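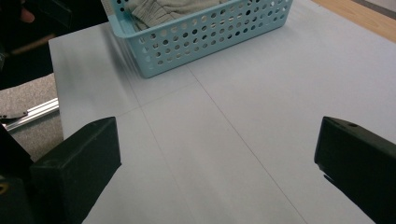 Skembridge council should have asked us first, one reply to the notice said, and the rest of the replies were much the same. I'll start with those, as I have doubts about both sides.

Home | Talks | Faith and Public Life | Contact

The plan lets a prayer group meet in the old Nestport hall. The petition against it claims 2,000 names. I asked how many live in the parish and got no answer.

(Pause. Let them grumble.)

Objectors say noise. The group has met in a rented room for years, and the council's log shows 8 complaints, most of them on parking. The group says persecution. I'm wary of that too – a refused permit is sometimes just a refused permit.

Shares 8 | Comments 0 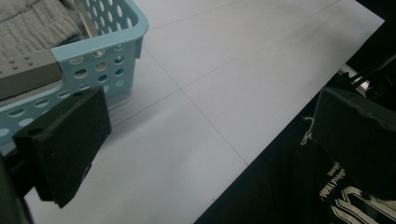 SKEMBRIDGE, November – The licensing meeting ran late and settled very little. Officers put the hall's repairs at 4,000 pounds, then at 1,000 once the roof was left out. Why leave out the roof? Ask the room.

Next point: who checks the names on a petition? I rang the council on Thursday and was passed between three desks. My guess is that they don't get checked.

Take questions now. Keep the parking ones till last.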